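The morning after we won the thing

I woke up at a quarter to six with no voice and a sunburn on one side of my neck, which is how I know I sat in the east stand. The rest I've had to piece together from text messages.

For anyone arriving from elsewhere: Planolero are champions of our very small league for the first time in 37 years. I was a child the last time and slept through it. My father carried me home from the bar and has brought it up at every family meal from then on, as if I'd been the one who scheduled the bedtime.

The final was awful. I want that on the record before the nostalgia sets in. Stulter had the ball for what felt like all of it, and our plan was to kick it toward Prieto and hope he was in the mood. In the 67th minute he was in the mood. It came off his shin. He has since described it to the local radio as a "guided finish," and I suppose he's allowed one lie.

2-0 in the end, the second an own goal so sad that even our end took a second before cheering. Then the pitch filled up, I lost a shoe, and I got the shoe back. 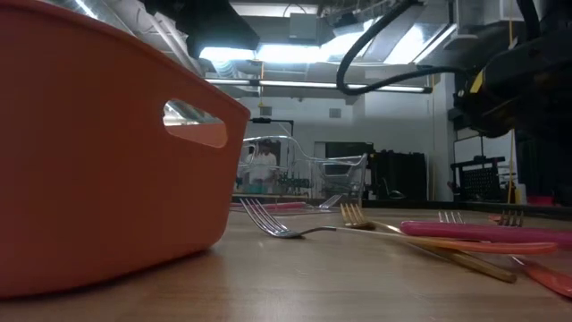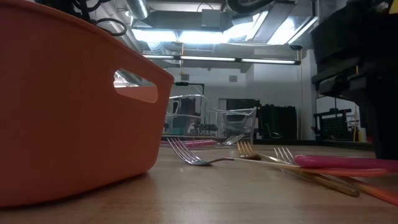
So now it's the next day, and everybody has already started on next season. I went out for bread and got asked about the goalkeeper before I'd reached the counter. His contract is up in June. Cuvari want him, or his cousin says they do, and the cousin was right about the floodlights so people listen to him. My own feeling is that we should give the man whatever he asks for and let him park where he likes. He kept us in three matches this spring that we had no business being in.

Then there's Prieto, who is not young and whose knee makes a noise. He told the radio he feels great. He also told them he'd play until they carried him off, which we've come close to testing -- twice against Cuvari alone.

Aitana Esteban has coached us through two relegation scrapes and one championship, and when they asked what she planned to do with her summer she said preseason starts on the third of July and she'd be looking at weights. No smile. I'm told the captain put down his drink.

We go up a division, of course. Longer bus rides, better opponents, grounds with a roof over the away end. I've looked at the map and there is one trip I'm going to pretend to be ill for. My father has already bought a new scarf -- he says the old one is retired -- and he called me before breakfast to ask whether I'd managed to stay awake this time.

I told him I saw every minute. I had my eyes shut for the last 3, but he was sitting on the other side.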